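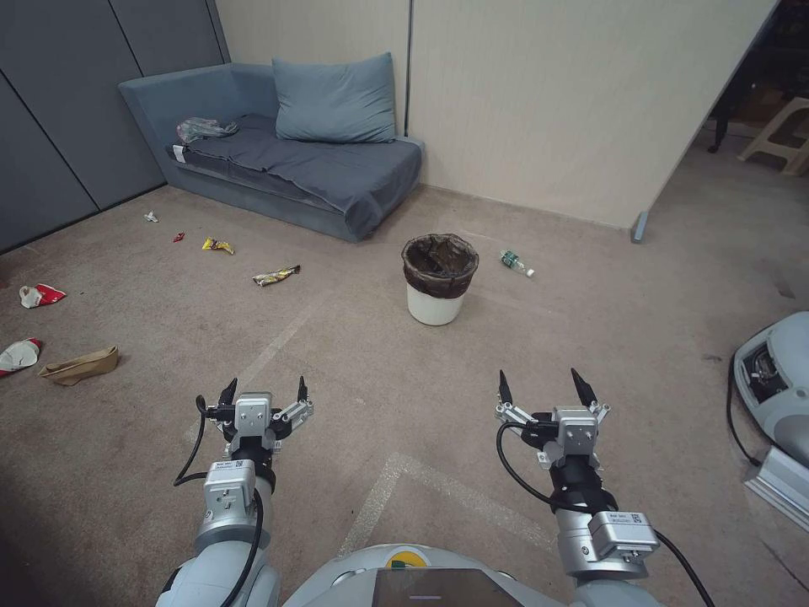 O que muda pra equipe de limpeza quando entra um robô no turno?

Muda principalmente a ordem das coisas. O serviço continua lá, só que uma parte dele passa pra outra mão (ou garra, né) e a gente precisa reaprender quem faz o quê e em que hora.

20 de dez de 2018

Me perguntaram isso tantas vezes nas últimas semanas que resolvi abrir um fio. Vai sair comprido, já aviso, e vai sair meio fora de ordem porque estou escrevendo no ônibus.

Contexto pra quem chegou agora: eu coordeno a limpeza das salas de descanso da Pellegrini. São salas pequenas, sofá, carpete, lixeira, gente que come correndo entre um turno e outro. Somos nove na equipe. Desde setembro temos o Kevau, que é um robô de dois braços, trabalhando com a gente na sala do sofá.

O que ele faz: cata o lixo do chão. Garrafa, embalagem de salgadinho, papel amassado. Pega o cesto, leva pra perto, põe as coisas dentro. É isso. Não aspira, não passa pano, não tira mancha de carpete, não dobra manta de sofá. Teve gente na reunião achando que ele ia até trocar lâmpada kkkk

E olha, catar coisa do chão parece a parte boba do serviço, mas quem faz sabe. É abaixar, levantar, abaixar de novo, sala depois de sala. A Annunziata Ferri está nisso desde 2000 e o joelho dela conhece cada metro daquele carpete.

Foi ela quem mais torceu o nariz no começo, aliás. Falou na minha cara: "se ele aprende a catar, depois ele aprende o resto, e aí eu vou pra onde?" Eu não tinha resposta pronta. Fui perguntar pra chefia e pedi por escrito.

Veio por escrito! Ninguém sai e ninguém perde hora por causa do robô, pelo menos até a revisão do contrato. Depois da revisão, não sei. Prefiro dizer assim do que ficar prometendo coisa que não está na minha mão.

A parte que me pegou de surpresa foi a lentidão. Gente, ele é DEVAGAR. Eu entrava na sala, via ele chegando com a garra perto de um papelzinho de bala e me dava uma agonia, vontade de ir lá e pegar eu mesma. A Perihan Erdem, que cuida da instalação pela Osden, me viu fazendo isso umas tantas vezes e pediu com muita educação pra eu parar.

Ela tinha razão, tá. Se a gente pega o lixo na frente dele, ele fica procurando um negócio que não está mais ali, e demora mais ainda.

Então combinamos assim: a sala é dele primeiro e nossa depois. A gente abre a porta, tira do caminho o que for de alguém (casaco, carregador, marmita esquecida) e sai. Quando ele termina, entra uma de nós com o aspirador e o pano.

Parece simples e deu uma confusão enorme na escala. Antes cada uma fazia uma sala inteira, do começo ao fim, do seu jeito. Agora quem pega aquela sala tem um intervalo no meio que não é pausa e também não é serviço. Ficamos discutindo isso duas semanas. No fim o intervalo virou hora de repor material no corredor, e quem quiser senta um pouco. 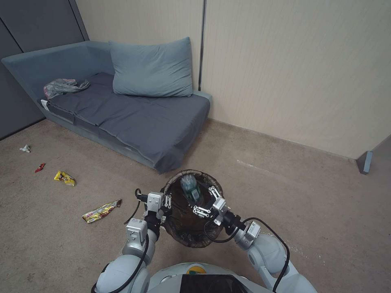
E sobre o cesto, que foi a outra novela. A gente sempre deixou o cesto encostado no canto, por hábito, pra ninguém tropeçar. Só que no canto ele tem pouco espaço pra chegar com os dois braços, e aí trava e fica esperando. Agora o cesto fica mais pro meio do carpete. O pessoal do turno da noite reclamou, eu teria reclamado também.

Efeito que eu não previa: com o cesto no meio da sala, tem gente jogando o lixo dentro dele. Vai entender. Passei anos colando aviso na parede!!

Tem também as coisas que ficam em cima do sofá. Sacola plástica, por exemplo. É lixo ou é a sacola de alguém? Eu olho dentro e decido. A regra que a Perihan deixou configurada é que ele não mexe em nada que esteja no assento, só no que está no chão. Achei certo. Uma vez quase fui eu a jogar fora o almoço do Mathis Fleury, imagina o robô.

Falando no Mathis, ele é do almoxarifado e foi o primeiro a puxar papo com o Kevau. Dá boa noite e tudo. Depois dele, metade do andar começou a dar boa noite também. Eu resisto.

Agora a parte menos bonita. O sistema gera um registro de tudo o que ele recolhe, com horário. Até a semana passada eram 2196 linhas, sei porque chegou uma planilha no meu e-mail com o pedido de "comentar os dados". Comentar o quê? Que o povo come muito salgadinho?

Brincadeira, mas respondi sério depois. Escrevi que o registro serve pra ver o robô, e que não quero ver aquilo usado pra medir a minha equipe nem pra descobrir quem largou embalagem no chão às três da manhã. A Giorgia Morelli, do RH, respondeu que concorda e que vai pôr isso no regulamento. Estou esperando o regulamento, Giorgia, um beijo.

Outra: ele olha a sala com câmera. Por isso tem um papel na porta e ninguém descansa lá enquanto ele trabalha. Quem chega pro cochilo tem que esperar ou ir pra outra sala, e isso incomoda de verdade, porque aquele sofá é o melhor do andar. Pedi pra mudar o horário dele pra depois da troca de turno. Ainda em análise.

E o joelho da Annunziata? Ela diz que está igual. Diz também que não quer mais voltar pro esquema antigo naquela sala, então tirem vocês as conclusões. Ela pegou gosto por tirar mancha de carpete, tem um produto da Iserholm que ela defende como se fosse time de futebol.

Uma coisa que eu queria ter feito diferente: chamar a equipe antes. Quando o Kevau chegou, já estava tudo decidido, onde ia ficar, em que sala, em que horário. A gente só foi avisada. Metade dos problemas que contei aqui qualquer uma das meninas teria adivinhado em cinco minutos de conversa, começando pelo lugar do cesto.

Se na empresa de vocês estão falando em trazer um desses, peçam pra sentar na mesa cedo. Perguntem do registro, perguntem da escala, perguntem quem para o robô se der problema e se essa pessoa vai receber treinamento. No nosso caso fui eu e mais uma colega, e o treinamento foi bom, mas veio com o bicho já funcionando.

Meu ponto chegou, vou descer. Quem quiser saber da escala nova me chama na DM que eu mando o modelo que a gente montou, está feio mas funciona.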